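# Portugal para miúdos: o que se come, o que se ouve, para onde se vai

Texto para a página Buklow Júnior, 2/25/18. Escrito à pressa, desculpem lá.

Então. Portugal. Um país comprido e estreito, encostado ao mar. De um lado Espanha, do outro o oceano Atlântico. E ainda umas ilhas lá longe, os Açores e a Madeira, onde só se chega de avião ou de barco.

Muita gente pensa que é só praia. Tem praia, sim, e muita. Mas também tem serra com neve (Serra da Estrela, no inverno), castelos, comboios antigos, grutas, e uma quantidade de bolos que não cabe nesta página.

## Quem manda?

Portugal é uma república. Quer dizer: não há rei. Já houve, durante muitos séculos, mas acabou em 1910. Agora há um presidente, escolhido pelas pessoas que votam, e há um governo com um primeiro-ministro. As leis grandes discutem-se em Lisboa, no Parlamento, um edifício branco com uma escadaria enorme e dois leões de pedra.

Portugal também faz parte da União Europeia. É um grupo de países que combinam regras juntos e, em muitos deles, usa-se a mesma moeda, o euro. Se fores a Espanha comprar um gelado, as moedas do teu bolso servem na mesma. Dá jeito.

## O que se come

Bacalhau. Bacalhau cozido, assado, com natas, em bolinhos... Diz-se que há 1.000 receitas. Nunca ninguem fez a lista toda, acho eu.

Depois há:

- caldo verde, uma sopa de batata com couve cortada fininha
- sardinhas assadas, sobretudo em junho
- francesinha, no Porto: uma sanduíche com carne, queijo por cima e molho picante (pede sem picante!)
- pastéis de nata, para comer mornos, com canela

Em novembro, castanhas. É o São Martinho. Assam-se na brasa e antigamente vinham embrulhadas em papel de jornal. Ficas com os dedos todos pretos. Faz parte.

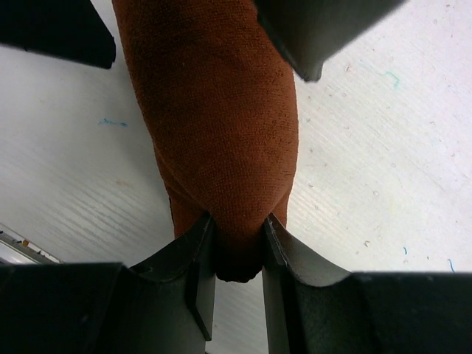 E a música? O fado é a mais conhecida. Uma pessoa canta, outra toca guitarra portuguesa, que tem doze cordas e parece uma pêra gorda. Apagam-se as luzes quase todas e toda a gente se cala. Mesmo os bebés, às vezes. As canções falam muito de saudade, que é sentir falta de alguém ou de um sítio. Uma palavra dificil de traduzir para outras línguas.

No Alentejo canta-se de outra maneira. Grupos grandes, devagar, sem instrumentos. Chama-se cante. No norte, pelo contrário, é bombos e concertinas e muito barulho. Se tiveres os ouvidos sensíveis, fica mais para trás.

## Um dia em Lisboa (versão rápida)

De manhã: elétrico. Amarelo, pequenino, a chiar nas curvas. Vai cedo, depois enche.

A seguir o castelo. Muitas subidas, leva água. Há pavões à solta e não se lhes dá pão.

Almoço: onde calhar.

À tarde: Oceanário. Tubarões, raias, pinguins, lontras. Reserva duas horas, os mais pequenos querem sempre voltar ao princípio. Depois, jogo da bola no parque ou então um jogo a sério no estádio, se houver. O futebol cá é assunto muito sério, pergunta primeiro de que clube é a pessoa antes de dizeres mal de algum.

## E fora de Lisboa?

Porto: pontes, muitas. Uma tem dois andares, por cima passa o metro e por baixo os carros. Coimbra: uma universidade velhíssima, com uma biblioteca onde vivem morcegos. Eles comem os insetos que estragavam os livros. A sério.

Açores: vulcões, vacas, e um cozido que se faz debaixo da terra, com o calor do chão. Fica lá a montanha mais alta do país, o Pico. Tem mais de 2.300 metros, e não é passeio para pernas pequenas.

## Palavras para treinar

- *azulejo*: quadrado de cerâmica pintada, há paredes inteiras cobertas
- *calçada*: o chão de pedrinhas. Escorrega quando chove
- *miradouro*: sítio alto para ver a vista
- *romaria*: festa com procissão, comida e quase sempre foguetes

O mapa para colorir está na pasta Trirnis, em 240 peças, para recortar com um adulto ao lado. O jogo de perguntas (Romell, a partir dos 7 anos) ainda não tem as ilhas todas, faltam as Flores e o Corvo. Entram na próxima versão.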